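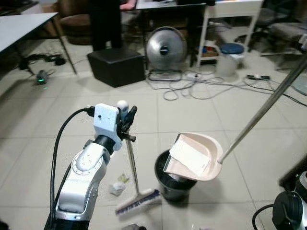

Rizwan Wanigasekara thinks you can tell how a shared room is run by where the dustpan lives. If it's in a cupboard down the corridor, he says, the floor will be bad by Wednesday, and if it's standing next to the bin then at least somebody has a chance.

I've borrowed that as the starting point for the whole report, with his permission, and spent a good part of the term finding out if it was true of our common room in Tsai House.

## What I wanted to find out

Our module project had to be on "an ordinary task in a shared space". Most of the group went for kitchens (fair enough, kitchens are disgusting) but I wanted floors. We've got a big tiled room that gets used for everything, from film nights to revision to people eating crisps on their own at eleven at night, and the sweeping gets done in a very random way. Some days it's spotless. Other days you're stepping over wrappers to get to the sofa.

So my questions were:

- Where does the litter end up?
- Does moving the broom and bin make people sweep more?
- Which bits of the floor get missed even when somebody does sweep?

## The room

It helps to know the layout. The floor is large cream tiles with grey grout, and it's a lovely floor to sweep until you get to the grout lines, which hold on to crumbs like mad. There's a black cube ottoman that gets shoved about all day long. A silver fan stands on the floor with cables spread out in front of it, running to the power strips, and near that there's a little white stool with a round blue top, plus a white table with shelving underneath. Then you've got the soft end, with the armchair and the couch, in front of the long beige curtains.

Our kit is very basic. The broom has blue and white bristles and a thin metal handle. The dustpan is pale pink, on a long metal pole, so you don't have to bend down (I cannot overstate how much I love this dustpan). The bin is black and round with an open top and takes a dark liner.

## What I did

For six weeks I collected and sorted everything that came up off the floor at the evening sweep. Glamorous, I know. I had a sheet with columns for paper, wrappers, food, hair and fluff, and "other", and I marked down which part of the room each thing came from. Fluff I gave up counting in the first week and just wrote a tick.

For the first half, the broom and dustpan stayed in the corridor cupboard and the bin stood by the door. For the second half, I moved all of it into the middle of the room, bin included, and told people it was staying there.

Lăcrămioara Dumitrescu did the sheets for the week I was at home, and she is much stricter than me about what counts as a wrapper. I've left her numbers in as she wrote them, but I think her week has a few things under "wrappers" that I'd have called "other", and a few under "paper" that I'd have argued with her about.

## What came up

The total over the whole project was 724 pieces. Paper was the biggest group by miles, nearly all of it scrunched up. People throw paper at the bin, they miss, and then they look at it and sit back down! Small sweet wrappers came second. Proper food was less of a problem than I'd guessed, apart from one bad evening with popcorn.

The big change was in who swept. Before the move I had two names on the rota sheet over and over again. After it I had seven, including people who weren't on the rota at all and had just picked up the broom while they waited for the kettle. Misses around the bin went up a bit once it was in the middle of the room, I suppose because it's a more tempting target there, but they were getting cleared up the same evening.

The missed areas didn't change. It was always the cables in front of the fan and the strip of floor under the table. You can't get a broom in among loose cables without dragging them about, so everyone goes round. I do it too.

## The seating end

I'd expected the couch to be the worst spot in the room and it wasn't. It was mostly crumbs and fluff, and the ottoman was the only awkward thing, because it gets left right where you want to sweep. Once I started moving it before I did anything else, the whole end of the room took a couple of minutes. The daylight that comes in at the curtains is a big help as well. You see every crumb on that carpet.
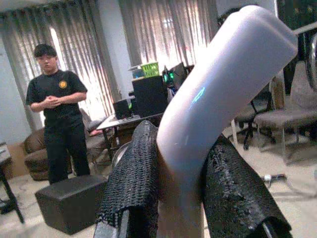 *Fig. 2: The seating end of the room, with the ottoman, armchair and couch.*

## Problems

My sheets only cover evenings, so anything swept up at lunch isn't in there. I also lived in the room I was studying, and I'm fairly sure people tidied more when they saw me with a clipboard. Rizwan says he definitely did.

I should have weighed the fluff.

## What I'd do next

I'd like to get the cables lifted off the floor, either clipped along the wall or run behind the table, and then do the same sheets again to see if that patch stops being a dead zone. I'd also try a second small bin by the couch. Lăcrămioara thinks people would just throw paper at both of them, and she's offered to do the counting again in September if I want to find out.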